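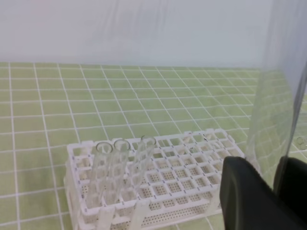

Weißer Reagenzglasständer auf der grünen Unterlage

despina_m
Ich will dieses Jahr Chilisamen in Röhrchen vorkeimen. Hat das schon jemand gemacht? Im März soll es losgehen, 20 Korn der Sorte Dumley.

Gidura71
Geht, aber bei mir sind 2 von 30 verschimmelt. Deckel nur lose auflegen.

Thanasis S.
Sehe ich anders. Küchenpapier in der Dose reicht völlig, Röhrchen sind Spielerei. Beim Rausholen bricht die Wurzel ab.

Gidura71
Nicht mit Pinzette – und nicht zu lange warten.

despina_m
Danke. Ich probiere beides. Noch was: Taugt so ein Untergrund für das Umtopfen?

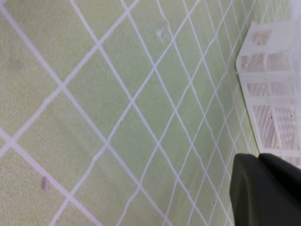 Gelbgrün mit weißem Rautenmuster

Thanasis S.
Erde kriegst du da schlecht raus. Nimm ein Tablett.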